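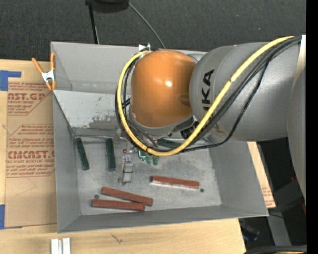 The bin-picking cell at Miranda, with the arm down among the test blocks. The yellow cable loops under the wrist and back up around the orange joint cover.

Oltine says cable fix will hold, but the log is thin

The bin-picking cell at Oltine's Miranda workshop is back in service after its third cable change since March, and the company says this one will last. It has said that before.

The cell is a fairly plain set-up. One arm reaches into a grey metal bin, picks out coloured blocks and puts them down somewhere else. Oltine bought it to show customers that its picking software, sold under the name Cokonik, can deal with parts lying any old way. For much of the autumn it showed them a machine waiting for parts.

The trouble has been the cables that run down the outside of the arm to the gripper. When the wrist turns to get at a block lying close to a bin wall, the bundle has to go with it. Leave too little slack and it pulls at the connector. Leave too much and the loop hangs low enough to catch on the rim of the bin. Oltine's first two cables failed at the connector end, one after 416 picks and the other after only 132. A cable in this sort of job ought to be measured in months of work, and neither got through a fortnight.

The repair was done by Dreltside, the service firm that looks after the cell under contract. Its technicians fitted a new cable, gave it a wider loop around the wrist and set a software limit on how far the last joint can turn before it has to unwind. The job took most of a morning. According to the service note, the arm was then run slowly through its end positions by hand control, with one person watching the loop and another on the stop button, before it was allowed up to working speed.

All of that is sensible. It is also what you would expect to have been done when the cell was first put together. Oltine's own set-up sheet, which it supplied when asked, covers bin position, gripper pressure and camera calibration in some detail. Cable slack gets one line: "Check dress is adequate." There is no length, no drawing and no word on who signs it off.

The company has promised a better sheet. A draft asks the operator to look over the cables at the start of each shift, wipe them down, feel along the outer jacket near the wrist for flat spots, and make sure nothing touches the bin when the gripper is at its lowest point. It also calls for the bin to be put back against marks on the table whenever it has been moved. Until now it has been lined up by eye, and the service note lists a bin that had drifted to one side as a likely cause of at least one snag.

Whether anybody will fill the sheet in is another matter. The existing daily log should have an entry for every shift. Several weeks have none, and some of the entries that do exist say only "OK". One of those was made on the day the second cable failed.

Oltine is keener to talk about results. It says the cell has picked cleanly on 89 per cent of attempts since the repair, and calls that a strong number. It may be. The figure comes from a test with a small number of rectangular blocks in two colours, all with flat faces a gripper can get hold of. The company could not say how many attempts were counted, or whether a block nudged into a corner and fished out by hand went down as a miss or was left out. Asked for the same figure from before the repair, it said the old runs had been recorded differently and could not be compared.

Nor does the number tell you much about the cable. A fault that shows up after a few hundred picks will not be found in an afternoon of good ones, and the turn limit has its own cost. With the last joint held back, the arm must sometimes take a longer way round to reach a block it used to go straight at. Dreltside's note puts the added time at 2 seconds on the worst picks. Oltine describes the effect as minor, which is fair enough for a demonstration. A customer with a full shift of parts to move would want to do the sum.

There is an obvious alternative, which is to carry the cables in a proper guide fixed along the arm. Dreltside quoted for one after the first failure and again after the second. Oltine turned it down both times, saying the gripper was still being changed and a fixed guide would have to come off with every change. The gripper has been changed once since then.

Dreltside would not comment beyond its note, except to say that the present arrangement is within what it was asked to do.

The next service visit is set down for August. The new cable will be taken off and looked at whether it has failed or not, and Oltine says it will publish the pick count at that point. It made no such offer for the last two, and the counts given in this story came from the service notes.

A spare cable has been ordered and is to be kept at Miranda. The last one had to be sent for, and the cell stood idle while it was on the way.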